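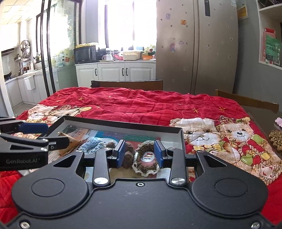 Left and right grippers at the craft tray, pads open over the little crocheted basket

Topic: Finger pad care on a pair of hand-held grippers

fledadberg_mo wrote:
Good evening everybody! Long post, so get yourself a coffee. I've been looking after our two hand-held grippers since May and I think I finally have a routine I like, but I'd love to hear from people who have been at it longer than me (which is probably most of you).

The blue pads are what I fuss over. Yarn is murder on them. After a tray of crochet and knitted pieces I find fuzz packed in along the bottom edge of each pad, and once it's there the grip on anything smooth, like a lidded container, gets noticeably worse. So every 90 grabs I stop, wipe both fingers with a barely damp lint-free cloth, and let them air out for 5 minutes with the jaws open. At 1000 I take the pads off, clean behind them, and put them back or swap them, depending on how the edges feel under my thumb.

Peter Koubek showed me the thumb trick years ago on a much bigger machine at Domholm, and I still trust it more than my eyes.

datov_dan wrote:
Lovely write-up, thank you! I'd push back on the damp cloth, though. We did that at Bergeron for a whole season and the pads started lifting at the corners. Dry brush only for us now, a soft one, the kind you'd use on suede shoes, always brushing toward the tip. Also, do you touch the screw caps on the arms when you do the pads? Ours like to back out.

fledadberg_mo wrote:
Oh, good question, and I should have put that in! Yes, I check the silver caps with my fingers at the start of every session, and I only reach for a driver if one moves. I cranked them down hard the first week and the fingers went so stiff my wrist was sore by lunch.

As for the brush, maybe it comes down to the glue? Mine haven't lifted yet, knock on wood.

quiltandcoil wrote:
Siding with Dan here, sorry Mo! Water and adhesive are not friends, however barely damp your barely damp is. I'd also do left and right on the same day even if one has hardly worked. We let our left one go because it mostly just steadied things, and then it closed differently from the right and we spent 2 evenings chasing a fault that was only an old pad.

datov_dan wrote:
Same day for both, yes, one hundred percent. Write it on a strip of tape on the case, too.

fledadberg_mo wrote:
All right, all right, I'm outnumbered! I'll go dry on the left gripper and keep my cloth on the right until the next pad change, and then I'll come back with pictures of the corners. Does anybody have a brush they'd recommend that doesn't shed? The one in my drawer leaves more behind than it picks up.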